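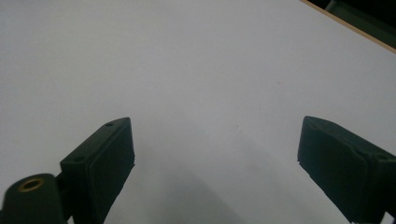

The tabletop, matte side up. Evenly lit for the most part.

Clusby Home Help > Furniture > Surfaces and finishes

How do I clean a matte white tabletop without polishing shiny spots into it?

Yurani Lozano
Posted June 2026

I bought a large white worktable secondhand through Mughal, the office clearance place. The label underneath says Vinanik and has a part number that brings up no results. No care sheet came with it. The top is smooth and matte, and in my photo it has a slightly cool, bluish-gray tint. In daylight it looks closer to plain white.

I use it for cutting patterns and sorting small hardware, so it gets pencil marks, tape residue and a general gray film where my forearms rest. So far I have used a damp cotton cloth and nothing else. That takes off dust and most of the film. It does not take off tape residue, and it leaves pencil as a light smear.

At my last job we had white desks that were cleaned every night with some kind of scouring cream. After a year the areas in front of the chairs were visibly glossier than the rest, and you could see every circular stroke when the lights were on. I want to avoid that.

What I need to know:

Is there a way to tell whether the top is painted, laminate or something else without damaging it? I can't see the core from the edge.

Is a melamine foam sponge safe on a matte surface? The box of Wivico sponges I have says "all hard surfaces," which could mean anything.

If a shiny spot does appear, can the matte finish be restored, or is it permanent?

I have 2 of these tables, and the second is still wrapped, so I can test on the underside of the first one if needed. I would prefer to settle on one method and use it on both.

Comments on this post

plank_and_rail: Is the underside the same finish as the top? Many tables have a cheaper backing sheet underneath, and a test there tells you very little.

Yurani Lozano: It is slightly rougher underneath and less white. So probably not the same. There is a strip of the top finish hidden below the back rail that I could use.

bench_notes
Marked as helpful by the poster

Use the strip under the back rail and do everything there first.

Identification. Put a drop of denatured alcohol on a white cotton swab and hold it against the hidden strip for a few seconds, then look at both the swab and the surface. Water-based paint and some lacquers will soften, turn tacky or leave color on the swab. White on white is hard to see, so repeat with a dark cloth. Laminate and cured powder coat normally show no change. This does not separate those two from each other. Tapping with a knuckle helps there: powder coat is usually on metal and sounds like it, although it is also applied to MDF, so treat the sound as a hint. A magnet will settle the question if the metal is steel.

Routine cleaning. One small squirt of dish soap in a bowl of warm water, microfiber cloth wrung out well, straight strokes the full length of the table. Then a second cloth with plain water, then dry. The rinse matters more on matte than on gloss. Soap left in the texture dries as a faint patch and people mistake it for wear.

Pencil. Soft white vinyl eraser, light pressure, then wipe. Try this before any liquid. Wetting graphite is what gives you the smear.

Tape residue. If the alcohol test was clean, lay an alcohol-damp cloth on the residue for 9 seconds or so of patience, lift, and roll the adhesive off with a finger. Repeat as needed. Do not scrape with metal. If the alcohol test was not clean, use a little vegetable oil, leave it on for a few minutes, and wash it off with the soap solution. Ventilate the room and keep alcohol away from flames.

Melamine foam. It is a fine abrasive. On a matte surface it takes down the high points of the texture, and the spot reflects more light afterward. One light pass on a stubborn mark may not show. Ten passes will. I keep it for the table legs.

Gloss spots. First wash the spot twice and rinse it, because a good share of them are residue - hand oil, spray polish, dried soap. If it is still glossy when clean and dry, the texture is worn. On paint you can sometimes even it out with a gray abrasive pad, but you have to do the whole top. On laminate I would leave it alone. The decorative layer is thin and there is no repair short of a new sheet.

Yurani Lozano: Alcohol test done on the strip. No tack, nothing on the dark cloth. Magnet does not stick. Eraser works on pencil, which I should have tried before posting.

bench_notes: Then laminate is likely, though a hard two-part paint can pass the same test. Treat it as laminate and you will be safe in both cases.

coldpress81

just hit it with sandpaper, 300 then 1,000 and wipe down. did this on my desk and it came out fine. any shine is gone

bench_notes: What was your desk made of?

coldpress81: pine, I painted it myself

plank_and_rail: That is a different situation. On laminate, 300 grit will cut the surface and can go through the color at the edges. Please don't do this on the Vinanik.

plank_and_rail

Agree with the first reply on nearly everything. Two additions.

Check for shine with a low light. Overhead light spread evenly over a white top hides changes in gloss. Turn it off, set a flashlight on the tabletop at one end and look from the other end. Worn areas show as brighter patches. Do this now, before you start a cleaning routine, and take a photo, so you know which patches came with the table.

For the forearm film, a cutting mat or a sheet of plain kraft paper where you sit will reduce how often you need to wash. Avoid rubber-backed mats on white. Some of them leave a yellow stain over a few months that no cleaner removes - it is a reaction in the material and wiping will not lift it.

Yurani Lozano: Did the flashlight check. There is one faint patch near the left end that I had not noticed. Washed and rinsed it twice, still there, so I assume it is wear from the previous owner. I can live with it. The Wivico sponges have gone to the bathroom.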